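Cilstead Community Kitchen: spring update for the Greenwood fund

14th April

Hi Randa,

Sorry this one is longer than usual, but there's a lot to tell you! When I last wrote, in February, we had the keys to the back kitchen and not much else. The sink is in now, the extractor passed its inspection (second try, there was a loose vent cover) and Tuesday-night-style chaos has given way to an actual rota on the wall. Wycliffe drew it up and I'm a little bit in love with it.
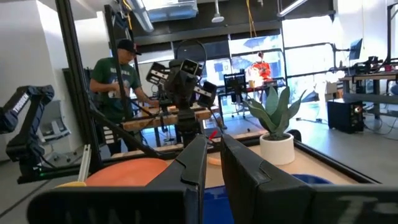 The supper club is the part I'm happiest about. We planned on one sitting and we're already running 2 a week, with 80 people signed up across them. Most are from the Gisham side of town, where the bus got cut, so Nyokabi has been sorting out rides. Some folks stay way past dessert, and we've had to start flicking the lights at them!

Money next. We've spent $800 of the equipment line, nearly all of it on the secondhand fridge and the shelving. I'd like to move what's left over to food if you're okay with that. Onions and cooking oil have gone up, and I budgeted for them using last year's receipts, which was dumb of me. Qistina has the spreadsheet and can send you the new version whenever you want it.

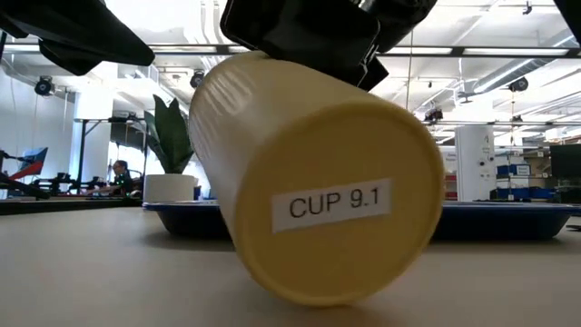 Things that are behind: the cooking classes for teens. We had a teacher lined up and she took a job in another county, so we lost a month there. Ita Ní Mhurchú has offered to cover the first 2 classes (flatbreads, then soup) while I keep looking. I also still owe you the allergy policy. It's written, it just needs a proper read by someone who isn't me.

Before the next report I want to get the teen classes going, fix the wobbly back step and ask people at supper what they'd like more of. I already know somebody is going to say pie.

Could you let me know about moving that money by the end of the month? And come eat with us, there's always a spare chair.

Thanks a million,
Wycliffe says hi too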